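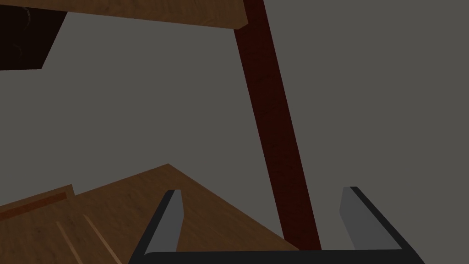 Robotics club moves to the simulator, and I have doubts

The Clovunville robotics club met on Tuesday, Sep 15, 2020, for the first session of the fall, and the project this year will be done entirely on screen. 14 students signed up. The task, picked by Zanele Moodley, who coaches the build group, is furniture: a simulated arm has to take hold of a wooden part, move it, and set it where it belongs on a larger piece. The view from the gripper, two flat fingers with a dark pole between them and plain gray behind, is what the students will be looking at until November.

I should say up front that I argued for real hardware. Three years of watching these projects has taught me to distrust anything that works only in software. Wood in a simulator has no splinters and no warped ends. A joint fits because somebody typed in that it fits. I asked Zanele how much of this would carry over to an arm bolted to a table, and her answer was "some of it," which I thought was fair.

The club is using Trirnance for the rendering and a set of practice parts called Jultuvlow. Both took most of the first evening to install. Two laptops refused to run it at all, so those students doubled up with a neighbor over a video call.

Themba Hendricks, a junior, has written the first control script. He ran it 114 times over the weekend and logged 15 clean grasps of the pole. I have heard other clubs call numbers like that "promising." Themba called it bad, and he has a spreadsheet sorting the misses by cause. Most came from the approach angle - the fingers line up fine on an upright part and go wrong once it leans. I found the spreadsheet more convincing than any of the demo clips.

What I would still like to see is a test with the part starting somewhere the script has never met. Zanele has promised one before the November meeting. Until then I would ask parents to hold off on telling people the club has taught a robot to build furniture. It has taught one to pick up a stick now and then.

Students who missed the first session can still join. Write to Zanele for the install notes, and set aside a whole evening for them.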